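Ticket 3833 – Grasp success drops when the training set is mixed across rooms
Project: Mirnska
Component: Koster policy trainer
Opened: 10/14/23
Status: Open, waiting on rerun
Priority: Normal

Hello all, and thank you for picking this up. I know the queue is long, so I'll try to put everything I have in one place, even if that makes for a lot of reading.

What we are trying to do is the cup pickup from the Mirnska household set. The policy sees only the wrist view and the joint readings, and it has to reach for a cup on a table, close on it and lift. We train with Koster on demonstrations gathered in several homes. The claim we would like to make in the write-up is that mixing rooms helps the policy cope with a room it has never met. We saw that result in May, and I was very pleased with it. Now I can't get it back.

What I expected: the mixed-room policy does at least as well as the single-room policy in the held-out room.

What I got: it does worse. It reaches well enough and then stops short of the cup with the fingers open, and stays there until the episode times out. The single-room policy, which has never seen that home at all, goes in and closes.

Setup, for whoever tries to reproduce this:
Trainer: Koster, default config, batch size unchanged from May
Mixed set: 4000 episodes, 8 rooms
Single-room set: 1150 episodes
Logging and playback: Birnero
Evaluation: same start poses for both policies, same time limit

Things I have tried so far

1. Retrained with a new seed. Same behavior, same stopping point. I was hoping for bad luck here and didn't get it.

2. Cut the mixed set down to 1150 episodes so that the two sets match in size. It still stops short, so I don't think the amount of data is the trouble.

3. Turned off the color jitter. The reach got a little smoother to my eye, but the fingers still don't close.

4. Swapped the wrist view for a blank gray input during playback, just to see how much the policy leans on it. The mixed policy barely changed its path. That surprised me quite a bit, and I'd be grateful if somebody could repeat it, as I did it late in the evening and would not swear to every step.

5. Checked the gripper signal in Birnero. The command stays at open right through the stop, so the gripper isn't refusing anything. It is never asked to close.

Reply from Rarero support

Thanks for such a full report, it saves us a lot of back and forth. Item 4 is the one that caught our attention. Could you please look at how the gripper channel is scaled for each room? Koster computes its normalization over the whole set by default. If one room was recorded with the gripper range flipped or in different units, the average target can land near the middle, and the threshold at the end will read that as open. You wouldn't see it in the single-room run. Please also tell us whether the camera offset is stored per room or only once for the set.

My answer

You were right to ask, and I feel a bit silly. Two of the rooms have the gripper channel flipped, with zero as open where all the others have zero as closed. They were added after May, so the old result was made without them. I have written a small conversion step and run it over both rooms, then played back a handful of episodes from each to check that the plotted channel now agrees with what the fingers do on screen.

The camera offset is stored once for the whole set. I don't know yet whether that matters. The mount was taken off and put back between homes, and I would guess it moved a little each time, but a guess is all it is. I'd like to leave this ticket open until I can separate the two causes. My plan is to rerun the mixed set with only the gripper fix, leave the offset alone, and evaluate from the same start poses as before. If it closes on the cup, we'll open a second ticket for the offset and take that one slowly.

One more question while I have you – does the blank-input test belong in the standard evaluation? I would happily write it up as a Koster script. It takes very little time, and it would have made me suspicious of the mixed policy much earlier. I would want it to report the path difference and the gripper command separately, as the two told me different things here.

I'm adding a wrist view from the cup task to the ticket as well. The rerun is queued behind two other jobs, and I'll post the success table here when it finishes, along with the conversion step so you can check my signs.
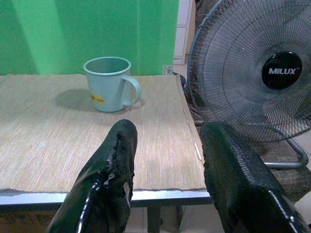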